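**Re: [arm-users] Long tapered fingers or short flat ones?**

> On 2019-02-09, Mohit Grewal wrote:
>
> Before I spend my own money, has anyone run the tapered fingers side by side with the flat ones on small shiny parts? The Skovberg sheet says they're rated for "precision handling", which tells me someone at Skovberg owns a thesaurus. My parts sit in divided trays and the flat pads foul the dividers. Also interested in whether the wrist camera is worth the bother, or whether everyone ends up using the head view. And what controller are you on these days? Last I heard you were still swearing at the Gurunent.
>
> Mohit

Hi Mohit, hi all,

Yes, yes, and yes, still swearing, but less.

We've been at this on and off since November. Same two arms, same table, same job: small silver metal pieces into and out of a slotted tray. I ran 210 picks with the flat fingers and 210 with the tapered ones, then split the tapered lot down the middle, 105 with the wrist camera doing the final approach and 105 on the head view alone. It isn't a paper. There are enough uncontrolled variables in our shop to fill a ute.

Fingers first. You're right that the flat pads foul the dividers. They're lovely on an open table and hopeless in a slot, where you need room on both sides of the part and the tray has other ideas. The tapered ones get in. What they don't do is forgive you: with so little contact at the tip, a piece picked off-centre will pivot, and then you are carrying a small metal propeller. Flats dropped 3 on the open table, tapered dropped 11. In the tray it went the other way by so much that I stopped enjoying writing it down.

The wrist camera earned its keep on the approach. The catch is that the fingers take up a fair whack of the view, and ours are black with a fine dotted texture that the edge detector found fascinating. It spent its first afternoon confidently locating our own left finger. We mask both fingers out now, with a fixed polygon per side, and redo it whenever the fingers get changed. Ask me how I found out about that second bit.

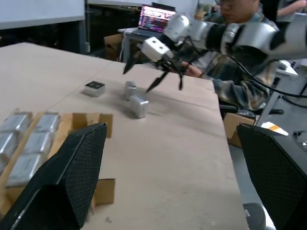
*Wrist view: tray at left, three pieces out on the table, the other arm's fingers hanging over from the right.*

Glare is the other problem. These pieces are shiny, and each one throws a highlight that moves as the camera moves, so the centre estimate wanders off with it. Dropping the exposure helped more than any of the clever filtering. I lost two evenings to the clever filtering. If you have a lamp over the bench, turn it to the wall before you do anything else.

The head camera is duller and more dependable. You get the whole tray in one go along with both grippers, so the planner can tell the rows apart and keep one arm out of the other's way. It's poor at the last little bit, though. When a gripper goes down into the tray, the housing and the cable loops get between the camera and the thing you care about.

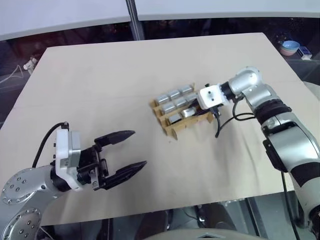
Mohit Grewal has already argued off-list that a second fixed camera at table height would beat both, and that wrist cameras are mostly a way of turning cable into confetti. He may be right on the cable. On the table-height idea I'm less sure, as the near row would hide everything behind it, but if you try it, Mohit, please post the numbers and not just the triumph.

Pick rates from the split, for those keeping score: the wrist camera got 97 of 105 first go, the head view alone got 81. A retry sorted most of the rest. Head for planning, wrist for the final approach, and a hard rule that the two never get a vote on the same question.

Now, controllers. I gave the Gurunent another fair shake and then moved to the Stulorora, on loan. Gurunent's force limit is fine once it's set, but the setting lives three menus down and reverts on a firmware update, a feature I discovered by ear. The Stulorora lets you script the close as a ramp: quick to contact, then slow. It does fall over if you poll it at 2000 Hz, whatever the manual says. At 1000 it has been steady all week, and nothing we do needs more than that.
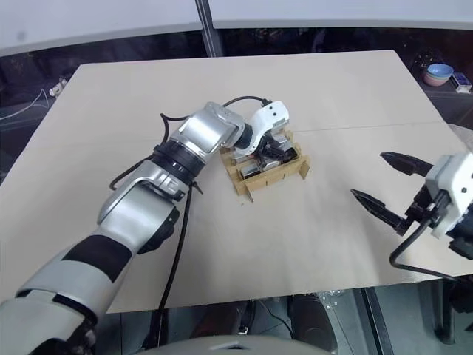 Cable routing deserves its own thread, and I'd start it if I had any dignity left on the topic. Van Damme's clips are the tidy answer, and we pulled them all off again because they held the cable too close to the joint and it went tight whenever the wrist rolled. We run free loops now. On the arm that's down in the tray you can see one going up over the silver wrist housing and back along the arm, and another hanging underneath and trailing down across the board. The top one is fine. The one underneath is my worry, as it wants to sweep anything lying on the near side of the tray, so we've told the planner to treat that patch as occupied. Ugly, works.

Two settings that took me too long:

- Open the tapered fingers only as far as the slot allows before going down. Full open looks heroic and clips the next divider.
- Zero the force reading above the tray, with the wrist already in its picking orientation. Zero it at home position and the cable weight ends up in your numbers.

So, Mohit: buy the tapered ones, hang on to the flats for open-table work, and budget for spare tips. I'm on my second pair. I can post you the old ones if you want something to practise your regrets on, and the mask polygons are yours if you don't mind comments written at midnight.

Still to do is the same run with rubber sleeves over the tips. If anyone has sleeves that stay put, tell me the brand. Mine came off inside the tray and the gripper, to its credit, picked them up perfectly.

Cheers,
Shaz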